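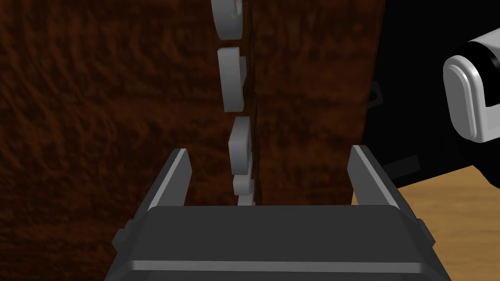
Sourdough starter stopped rising after I moved, what should I change?

I've kept the same starter for 3 years with no real trouble. In July we moved from Barrera up to Ploleddale and since then it barely moves. It gets a few bubbles on top, smells a bit like nail polish, and by the next morning there is a layer of gray liquid on it. I feed it once a day, all-purpose flour and tap water, equal weights. Same jar, same scale, same brand of flour as before.

The kitchen here is a lot warmer than the old one and gets sun most of the afternoon. I baked one loaf last week and it came out flat and sour. I don't want to throw the starter out if it can be saved. Is it the water? A neighbor told me the water here has more chlorine in it, but I have no way of knowing.

Answers

Answer 1 (accepted)

It sounds hungry. The nail polish smell and the gray liquid both point to a starter that has run through its food and sat there. In a warm kitchen it eats much faster than it did in your old one, so once a day at equal weights isn't enough anymore. There's a decent chance it rises and falls while you're at work and you only see it after it has dropped. Put a rubber band around the jar at the level right after feeding and look for streaks on the glass above it.

What I would do:

Pour off the liquid and throw out all but a spoonful of the starter.
Feed it every 12 hours with much more flour than starter. I use 10 grams starter, 50 flour, 50 water.
Swap a fifth of the flour for whole wheat or rye until it picks up.
Move the jar out of the sun. A low cabinet on the north side of the house is fine.

Keep this up for several days before you judge it. Mine took most of a week when I let it go in the summer. Don't bake with it until it doubles between feedings two or three times in a row. Once it's steady you can go back to plain all-purpose, and keep it in the fridge between bakes if twice a day is too much work.

The flat loaf fits with this too. Very sour starter makes a slack dough.

Answer 2

Could be the water. Leave a pitcher out overnight before you use it. That works for chlorine but not for chloramine, and some towns use that instead. Call the water office and ask which one they add. Or buy one jug of spring water and feed with it for a few days, and see if there's a difference. I'm in Skarkden and use water straight from the tap, never had a problem, but every town is different.

Answer 3

Just start a new one. Flour is cheap.

Comments

Same smell here every August. More flour at each feeding fixed it.

How big is the jar? I feed a total of 300 grams and it's way too much for one loaf a week. I'm always throwing it out.

I make pancakes with the extra. Not the gray stuff, pour that off first.

Update from the person who asked: went with the 12 hour feedings and some rye. It doubled this morning, first time since the move. Still using tap water. I'll try a loaf when it has done that a couple more times.

Glad it came back. I dry a little of mine on parchment and keep it in an envelope in case.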